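**Teaching a path follower by remote, it keeps hugging one side**

posted by Siltau, 8 April 2023

Hi all. Got a small wheeled robot, Flurneck base, driving it with a gamepad so it can learn to follow a long concrete path by itself. Cracks, some gravel, walls both sides, pretty much straight. Did 15 runs in March, all by remote. Trained on those and it goes fine for a bit, then drifts right and just sits along the edge. Doesnt come back. Steering looks clean in the logs. More runs? Different runs?? Kinda stuck.

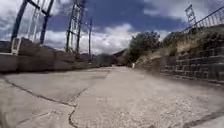
How many demo runs does a straight path need before the policy can hold the middle?

Fewer than people think if they include recoveries. I'd take 15 runs with mistakes and corrections over 200 perfect ones. Yours sound too clean.

**Skikari**

Seconding what's in the post, too clean is the issue. You drove down the middle every time so it never saw what "off to the side" looks like or what to do there. So:

- start some runs near the left edge, some near the right, pointed a little wrong
- steer back slow, no jerky stick
- cut the part where you drive it off center on purpose, keep only the way back. otherwise it learns to wander too

Also check your gamepad deadzone. Mine was off by a hair and every single demo had a tiny right turn baked in. Took me 2 weekends to find, ugh.
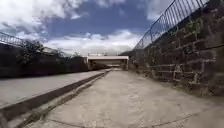

And do the runs at the same speed you'll use later. I recorded slow and played back fast, corrections came way too late. If you want a fast robot, drive fast in the demos. Not fun on gravel but thats the job.

Oh and log the time delay on your remote link. If the picture gets to you late, you steer late, and the robot copies that. Line up the commands with the frames before you train.

**Đỗ**

just get more data. I used 2000 short clips and it worked

**Siltau**

Deadzone was it, or part of it anyway. Stick rests slightly right. Fixed that, redoing the runs with recoveries this time, both sides. Havent checked the delay yet. Will post the logs when I have them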